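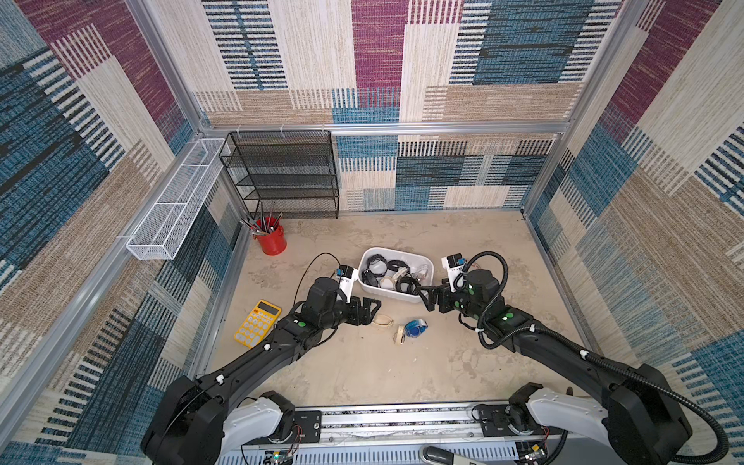 From: Eleni Georgiou
To: cell-planning list
Subject: Re: Second cell, what do we need to buy?

Hello all,

Thanks Troels, and sorry for my slow answer, the holidays got well away from me.

Troels Mikkelsen wrote:
> Dalsgaard have quoted $2,327 per gripper set, fingers included.
> Do we want spares in this budget or the next one?
> Hae-won would also like a line for bins and trays.

This one, please! Watches are hard on fingers. The straps loop through each other, the buckles catch, and a soft silicone band asks for a different grip from a chunky sports case, so I'd sooner have two spare sets in the cupboard than wait 11 weeks on Edamura again.
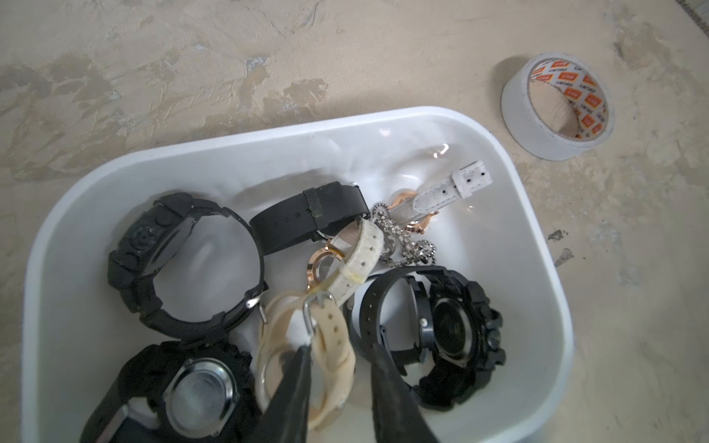
I'd also put $2,000 aside for wrist cameras and cabling — Ljubica tells me the conduit price went up in December — and $40 for more white trays, which are the cheapest thing on the list and the one I'd miss most. A matte one would be worth trying too, if Udell stocks that colour, as the glossy kind can throw a bit of glare.

Lies, could you check whether freight to Plemenach is in the quote? Happy to ring them myself if that's easier.

Warmly,
Eleni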